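Skurkura Lab
8 Nov 2022

New result from the PC disassembly and assembly project and I'm so happy with this one! Short thread.

The question: can an arm learn to put parts back into a desktop computer if all it has ever practiced is taking them out?

The idea is simple. Pulling a memory module is easy to learn. Seating one is hard, with tight slots, clips and lots of ways to jam. So we record the arm taking a part out, play the path backward, and use that as a first guess for putting it in. (We call the method Alleck.)

Played backward as is, it's bad. 3 good insertions out of 21 tries on the memory module. The path is fine until the last bit, then the part sits slightly crooked and the arm just pushes.

So we added a small correction step that looks at the wrist view and the force readings together and nudges the part straight before pushing. Same module, same slots: 20 out of 21!!

The correction step needed only 10 recorded removals per part. I had expected to spend all of September collecting those, and it took us one afternoon.

Wrist view first, then the fixed camera: 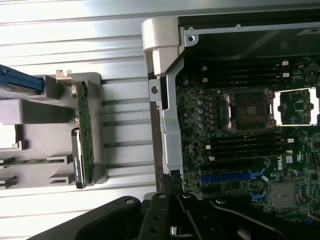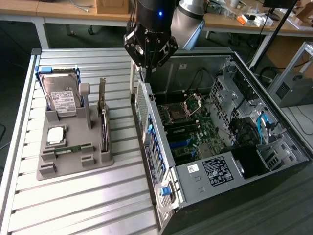

Processors are next, and I'm nervous about them. The socket forgives nothing, and force readings say very little when the part is supposed to drop in with no push at all. If you've worked on very low force placement, please reply, I'd love to compare notes!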